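The chore robot is still in school

Every February for the past 6 years, somebody has told me the household robot is two years off. This year it was Vicente Riquelme, who runs Filelik, and he at least had the decency to hedge.

"Clearing a table, maybe," he said. "Your table, I wouldn't bet on."

The method at Filelik is plain enough. People do the chore by hand, wearing out their wrists with grippers built like the robot's, and the software studies the recordings.
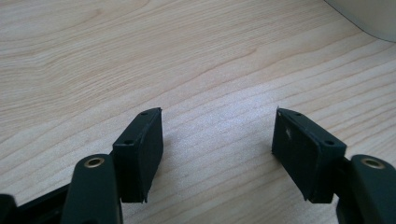

Dalia Mahrous trains the people who do the recording. She is proud of the work and blunt about its limits. Move the lamp, she told me, and a skill that looked solid on Monday can fall apart. I asked how many tries it takes to teach one small pickup. Roughly 100, she said, and then you start over with a different cup. 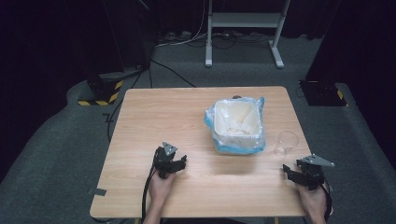

A drinking glass is a nasty test. It is hard for a camera to find and easy to crack, and my nephew could manage one at three. Riquelme expects paying customers soon — hotels first, homes later. I'd like to see the breakage bill before anyone orders one for my kitchen.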